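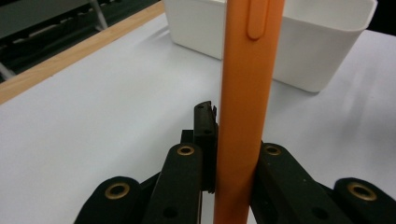 Pliditix Tabletop Demos, data card
Release of 10/9/23, recorded at Truvcombe

What this is

Demonstrations of small tabletop jobs, taught with hand-held grippers. People squeeze the grippers, the cameras watch, and a policy is expected to pick up good manners from the result. There are 2,000 demonstrations across 14 tasks. A robot arm appears in none of them. It gets the easy part later.

Tasks use everyday things: pens, a phone case, a white plastic bin. The most popular task name in the index is "case_pick", which covers picking up a phone case and very little else. We had grander names in September.
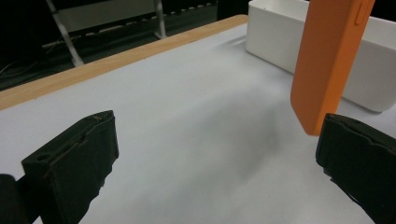 Hrefna Thygesen wants it on record that approach time is data too, and that anyone who trims the slow bit before the grasp will get a robot that pounces. We have left the slow bit in. The trimming script is still in tools/ for those who enjoy pouncing.

Two-gripper episodes

Some tasks were recorded with two grippers working over the same table. Each gripper has its own stream, and the streams are matched by timestamp. Please don't match them by file name -- we tried that first, and the file names have opinions.

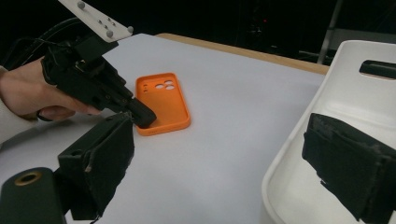
Labels

Every episode carries a task name, a demonstrator code and a success flag. The flag was set by the demonstrator, who was usually generous. In 79 episodes a second person disagreed; both verdicts are kept, in separate columns, so they can't fight.

Finger width is stored in meters. The Ziltstead loader assumes millimeters and will cheerfully report a gripper the size of a barn door. Pass --units m.

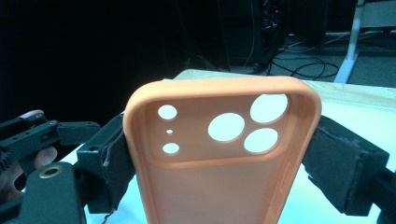

Known problems

Hands turn up in view. A model may decide that hands are part of the task.
Finger padding wears. Grip values from fresh and worn pads have not been corrected.
Snorradóttir splits 1 and 2 share 3 episodes. Use split 4, or live with it.

Questions go to the Truvcombe issue tracker, under "data", which is the second-longest list there.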